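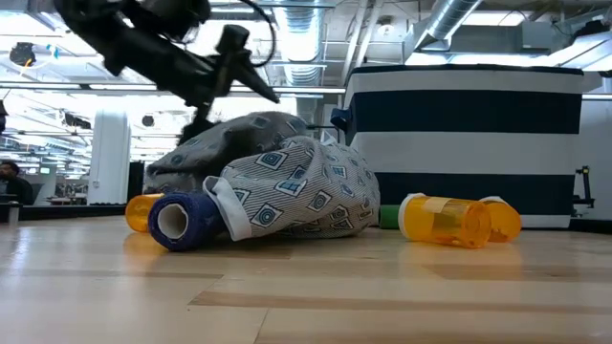 Trucos para ordenar la mesa cuando trabajas con un brazo robot

En Plurnitora llevamos desde octubre con los brazos y, chicas y chicos, ¡lo que más ha cambiado es cómo recogemos! Antes cada cual dejaba sus cosas donde caían (yo la primera).

1. Las bolsas de tela, mejor una sola por mesa. Si está arrugada, a mí me da igual, pero que no tape los botes pequeños.

2. Etiquetas en las cajas, siempre por delante. Las hice con Vangelis una tarde, 27 en total, y ya no me preguntan dónde va cada cosa.

3. Los cables, fuera del paso de las sillas. Bendik Backlund usa cinta de tela y se despega sin dejar pegote.
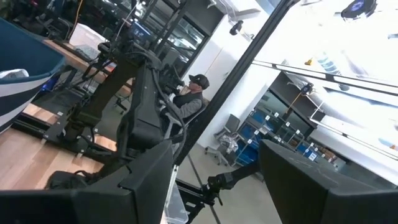 El puesto de mando, con las cajas azules al fondo.

4. Turnos cortos. Antes me pasaba 6 horas guardando piezas; ahora superviso y descanso la espalda, aunque los ojos acaban fritos, así que a media mañana me levanto y camino un poco.

5. Los rollos y lo que ruede, tumbados y bien separados entre sí. 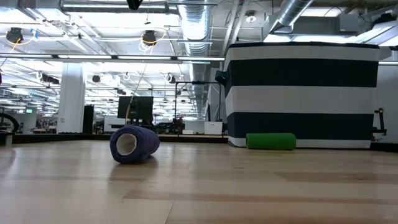 Con eso ya no andamos persiguiendo cosas por debajo de los muebles. Y si os preocupa el puesto, preguntad pronto: a mí me dieron un curso y ahora enseño a los nuevos.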